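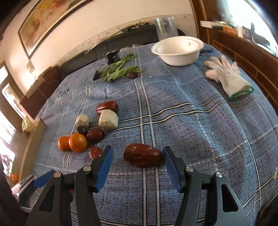 Kitchen Tips > Pantry and Storage

Keeping Dried Fruit Soft, and What to Do When It Isn't

Dried fruit gets bought in a big bag before the holidays, opened once, and pushed to the back of the shelf. By the time somebody wants it again it is stiff, sticky or covered in a pale dust. Most of it can still be used. The tips below cover dates first and then raisins, apricots, figs and prunes, with a few notes on cutting and cleaning up at the end.

Buying

Feel the package before you put it in the cart. A date should give a little when you press it. If the whole bag feels like a bag of pebbles, leave it, unless you plan to cook the fruit. Wrinkled skin is normal on a date and says very little about age. A sour or beery smell is a bad sign and so is any dampness in the corners of the bag.

Buy whole dates with the pits in if you have the choice. They hold moisture longer than pitted ones, and pitting them takes a minute. Chopped dates sold for baking are usually rolled in flour or sugar so the pieces stay apart. They are fine in a cake and poor for anything you want to blend smooth.

Storing

Once the bag is open, move the fruit to a jar or tub with a tight lid. A folded bag with a clip on it lets in more air than you would think. Glass is best for figs and dates, which pick up the smell of whatever the plastic held last. I use the square Cliris jars because they line up on a shallow shelf, but any jar with a good rubber seal does the same work.

Write the month on a piece of tape and stick it to the lid. Mine says December more often than not.

Raisins and prunes do well in a cool cupboard for several months. Soft dates are better in the refrigerator. Dried apricots darken in a warm kitchen, and the refrigerator slows that down too. All of them freeze. Dates have so much sugar in them that they never go completely hard in the freezer, and you can take out a few at a time without thawing the rest.

Keep dried fruit away from onions, coffee and the spice rack. Keep it away from the stove as well. The cupboard over the range is handy and it is the worst one in the kitchen for this.

The white coating

A pale film on dates or prunes is nearly always sugar that has come to the surface. To check, put one piece in a spoonful of warm water. Sugar dissolves and the skin comes up clean. Mold doesn't dissolve, looks fuzzy and smells like a basement. If it is mold, throw out the whole jar and wash the lid seal separately before you use it again.

Softening

For a small amount, put the fruit in a bowl, cover it with hot water from the tap and leave it 10 minutes. Drain it well and pat it dry with a paper towel. Fruit treated this way should be eaten or cooked within a day or 2.

For raisins going into a cake, use warm orange juice or cold tea in place of the water. Drain them, then toss them with a spoonful of the flour from the recipe.

For a larger amount, use a steamer. Spread the fruit in one layer over simmering water, put the lid on and check after five minutes. Gudrun Isaksson, who wrote this column before me, did hers in a metal colander over a soup pot with a dinner plate on top – it works as well as a real steamer, but use a pot holder when you lift the plate.

The microwave is quickest and the easiest to get wrong. Sprinkle the fruit with water, cover the bowl and heat it in bursts of 15 seconds. Dates go from firm to scorched very fast, and a hot one will burn your tongue.

If the fruit is only slightly dry, put a slice of apple in the jar overnight and take it out in the morning. Don't forget it in there. Wet apple in a closed jar is how you get the mold described above.

Pitting and chopping

Slit each date down one side with a small knife, open it like a book and lift out the pit. Check every one, including the ones from a bag marked pitted. Stray pits do turn up, and they will chip a blender blade or a tooth.

For chopping, scissors are easier than a knife. Dip the blades in hot water every few cuts. If you prefer a knife, wipe it with a little neutral oil first. A drop of oil on the blade of a food processor helps as well, and so does chilling the fruit for 30 minutes beforehand.

Date paste

Hard dates that won't soften nicely make perfectly good paste. Pit them, cover with boiling water, wait until they mash under a fork, then drain and save the liquid. Blend the dates with just enough of the liquid to keep the blade moving. A pinch of salt helps. The paste keeps a week in the refrigerator and three months frozen in an ice cube tray. Use a cube in oatmeal, in a marinade, or in place of a spoonful of brown sugar in barbecue sauce.

Using up the odds and ends

Chop whatever is left in the jars, mix it with nuts and keep it in one tub for snacks. Be aware that the nuts will go soft if the fruit is very moist, so mix only what you will eat that week. Otherwise simmer the odds and ends with water, a strip of lemon peel and half a cinnamon stick until they are plump. I make this on Friday and it does for breakfast through the weekend – cold, on yogurt.

Sticky cloths and counters

Sugar from dried fruit comes off with warm water and patience. On a tablecloth, lift off any solid bits with the back of a knife, then lay a damp warm cloth over the spot for a few minutes and blot. Check that the stain is gone before the cloth goes in the dryer. Heat sets it. Prune and fig stains may need a little dish soap worked in with your fingers before washing.

On a wooden board, scrape first, wipe with hot water and dry it standing on edge. Scissors should be taken apart if they are the kind that come apart. The sticky part is always at the screw.

Readers have asked about labels that won't come off the jars. Soak the jar in hot water, peel what will peel, and rub the rest with cooking oil and baking soda mixed to a paste. Leave it a quarter of an hour, then wash.

Next in Pantry and Storage: Brown Sugar That Has Turned to Rock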